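FOR IMMEDIATE RELEASE

Stodeo Opens Window Seat Tidying Program to Apartment Renters

RETAMAL, February 14, 2021 – Stodeo, a home organizing service based in Retamal, is opening its window seat program to all apartment renters in the city. The program covers raised platforms, deep sills and built-in benches beside windows, the spots where cups, bottles and snack boxes tend to pile up during the week.

Stodeo ran the program as a trial in the Sakinton and Plister neighborhoods starting in July. A total of 482 households took part. Each one received a two-hour home visit, a printed sorting sheet and a follow-up call.
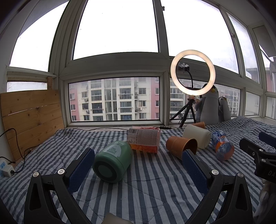 A window platform with a striped quilt, cups, a food jar and a ring light.

The visits follow the same order in every home. Drinkware goes first. Cups and mugs are taken to the kitchen, checked and washed, and the household decides how many should live by the window. Food comes next. Opened snack boxes are emptied into a container with a lid or thrown out, and insulated jars are washed and left open to air. Bedding is shaken out and put back last.

Soft toys stay if the household wants them to stay. Stodeo does not ask anyone to give up keepsakes, and the sorting sheet has a separate line for them.

Lamps, remotes and charging cords are handled as one group. The organizer finds a fixed place for each item and keeps cords along the wall or the ledge, away from the part of the platform where people sit. Power strips are moved clear of drinks.

Of the households in the trial, 96 asked for a second visit to work on another part of the home. The most common request was the kitchen counter, followed by the entry closet.

"People use a window platform as a bed, a desk and a snack table, often on the same day," Stodeo said in a statement. "We want them to be able to clear it before bedtime and find everything again in the morning."

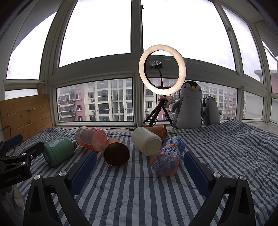
Do renters have to buy storage bins or shelves before a visit?
Stodeo works with the boxes, trays and baskets already in the home, and any purchase is left up to the renter.

Visits can be booked by phone or at the Stodeo office in Retamal. Renters in Sakinton and Plister who took part in the trial may book again at the trial rate. The sorting sheet is free and can be picked up at the front desk without a booking.

About Stodeo
Stodeo provides home organizing and packing help for renters in Retamal. The company has completed 2767 home visits – most of them in one- and two-room apartments.

Media contact: Stodeo Press Office, Retamal

###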